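Wrist cam tidy-up arm on a tiled counter – worth finishing?
Forum > Home and Shared Shop Builds > Arms and Grippers

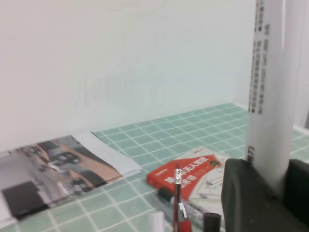

ksukprasert
Posted January 12, 2025

I've been building a tidy-up arm in the shared shop and I'm starting to doubt the whole idea. The arm is a Jurham kit with the stock base, my own wrist bracket and rubbery fingers I cut down myself. Total so far is 546 dollars, not counting the first gripper, which I broke. The job is dull on purpose: pick up the stuff that collects on a counter and put it in a bin. The tall white tube gets held upright fine, it sits right in the gap between the fingers. What bothers me is everything else on those green tiles. The marker is partly under the edge of the red book, and I have no plan for that at all. A flat magazine is worse. So before I put more money in, has anyone here gotten one of these past the "it can hold a tube" stage?

Kanokwan

gritbucket
Holding a tube is the demo every kit seller shows. It's the easiest shape there is. I'd want to see it do the marker 300 times in a row before I called it a tidy-up arm.

smaurya_shop
That's a bit harsh, gritbucket. Everyone starts with the easy shape. Kanokwan, which fingers are those? The notched profile looks like the Witura pads but chunkier.

ksukprasert
They're not Witura. I cast my own and squared them off with a knife. The notch was meant for pens. It works for pens if the pen is standing up, and how often is a pen standing up?

gritbucket
You've got a pencil standing up right there.

ksukprasert
Yes, and if every pencil in the world did that I'd be finished by now.

old_lathe_pete
I'd worry about the grout before the fingers. We had an arm on a tiled bench and every time it dragged something flat, the edge caught in a line and the thing spun. Put down a sheet of plain board and half your trouble goes away.

smaurya_shop
But then it's a robot that tidies a sheet of board. The counter is the job. If it can't deal with grout lines then it can't deal with a kitchen either.

old_lathe_pete
Did she say kitchen? She said counter in a shop. You test on the easy thing first, then the hard thing. Nothing wrong with that.

ksukprasert
It would end up in a kitchen if it ever got good. I'm with Sneha on this one, though I may try the board for a week just to see what changes.

tunnelvision_9
What are you running for the camera side? My problem with wrist cams is that once the fingers close on something tall, the thing you're holding blocks a good part of the view. Same here, the tube takes up most of the right side. Fine while you're carrying it, bad when you need to find a clear spot to put it down.

ksukprasert
Luangrath board, whatever small camera came with it. And yes, that's a real problem. I've been having it look first, remember where things are, then go in. Which is okay until something rolls.

gritbucket
So it's working from memory. That's my point. You've spent 546 dollars on an arm that closes its eyes.

smaurya_shop
A second camera on a post fixes that. I did it on mine with an Emitz clamp and a cheap webcam. I logged 114 picks in May with the overhead view, and most of my failures after that were slips, where before they were plain misses.

gritbucket
Most of how many failures? "Most" can hide a lot.

smaurya_shop
I didn't keep the split by type, so I can't give you a number. I should have. It was enough of a change that I never took the post down.

tunnelvision_9
I'm not sold on the post. Now you've got something bolted over the counter, and you have to line the two views up again whenever somebody bumps it. In a shared shop that's every day. I'd tilt the wrist camera out a bit and live with a worse close-up.

ksukprasert
Tilting is free, so that goes first. Any thoughts on flat stuff? Magazine, thin book. I tried sliding the book to the edge of the counter and grabbing the overhang. It works if there's an edge nearby and nothing in the way.

old_lathe_pete
Suction. Small cup, small pump, done.

tunnelvision_9
Suction on a magazine picks up the cover and leaves the rest hanging. Ask me how I know.

old_lathe_pete
Two cups then.

gritbucket
And a pump, and a hose, and a valve. Or you could pick up the magazine.

ksukprasert
I knew that one was coming. I'll tilt the camera, do the board for a week, then go back to bare tile and run the marker until I'm sick of it. If it can't get the marker out from under a book by the end of that, the arm goes on the shop's free shelf and one of you can have it.

smaurya_shop
Keep a log of what kind of miss each one is. Learn from me.

gritbucket
If it does go on the shelf, I'll take the motors.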